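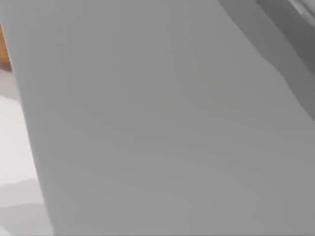

Waraporn Noiphan buys used cooking oil for a living, and she talks about it the way my uncle talks about trout. I'd called her because I wanted to understand why a biodiesel blender three states away was suddenly bidding for the grease behind my local diner. She didn't let me get my first question out. "You're going to ask me if it's a bubble," she said. "Everybody asks me if it's a bubble." (I was, in fact, going to ask her that.) She runs purchasing at Gostus, a collector and renderer with one yard and a lot of trucks, and her job is to get enough feedstock in the door that the plant never has to slow down. I had been picturing the market as smooth and gray and the same all the way across, like the big plain surface at the top of this page. She set me straight in a hurry.

"There are two prices," she told me. "There's the one in the newsletter and there's the one where somebody will load a truck for you this week." On the morning we talked, the newsletter had her grade at 740 a ton. The last load she'd bought cost her 780, and she was happy to get it! Why pay the extra? Because the seller had it in a tank already, she said, tested, with the water down where she wanted it. She has been burned on cheap loads. One of them sat in her yard through most of October while the two sides argued over a lab report, and she still gets a little hot talking about it.

I asked who she was bidding against. Mostly Itow, she said, the trading house that buys for export, and lately a smaller outfit called Zaseretti that turned up in the spring and started offering restaurants longer contracts. She doesn't seem to hold it against them. "Zaseretti pays on time. I've told my own boss that, and he didn't love hearing it."

What surprised me was how much of the business is still restaurants and phone calls. Gostus picks up from 2,000 kitchens, and a good part of Waraporn's week goes to keeping them from wandering off. Some want a better rebate. Some want a cleaner bin. One fish place wanted the truck to come before the breakfast crowd at the bakery next door, because the bakery had complained about the smell, and so now the truck comes at five. "That's a customer for ten years if you do that," she said. "If you don't, Itow has him by Friday." 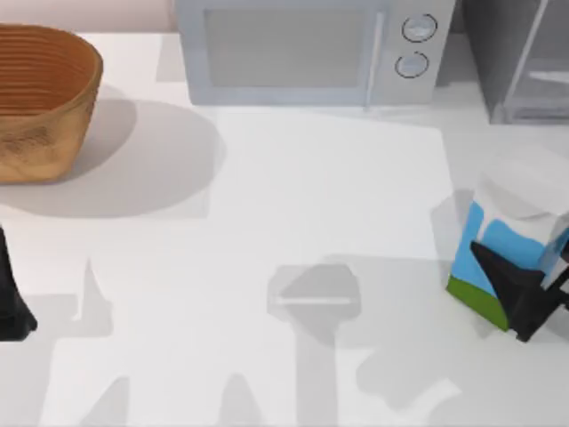

Basket, microwave and milk carton on a white tabletop.

We got onto theft, which I hadn't planned on but which takes up more of her time than I'd have guessed. When prices go up, bins get emptied at night by people who don't work for anyone on the contract. She's had locks cut, and she's had a whole bin taken, wheels and all. The new lids help. They were her idea, sort of; she'd seen something like them on a grain truck and drew one on the back of an invoice for the shop guys, who told her it wouldn't work and then built it anyway.

Then there's Vlad. Vlad is the software Gostus uses to route the trucks and guess how full each bin is going to be, and Waraporn has mixed feelings about it. "Vlad thinks every Chinese restaurant is the same size," she said. She'll overrule it on holidays and on any week with a big football game, when the wing places fill up fast. But it has cut the number of wasted trips, she admits, and diesel for the trucks is her second-biggest headache after the feedstock itself.

So, is it a bubble? I did get to ask in the end. She took a while with it. Her view is that the blenders have put up plants that have to be fed, and a plant that's been paid for will run on thin margins for a long time before anyone turns it off. She'd worry more about palm coming in cheap, or about the tax credit, which she follows closely and wouldn't make any predictions about. She keeps 10 days of supply in the tanks now. She'd like more, but the yard is full and the neighbor won't sell.

Before we hung up I asked what she does with the oil from her own kitchen. She pours it in a coffee can, she said, and brings it to work when the can is full, and the guys at the scale write her a ticket for it.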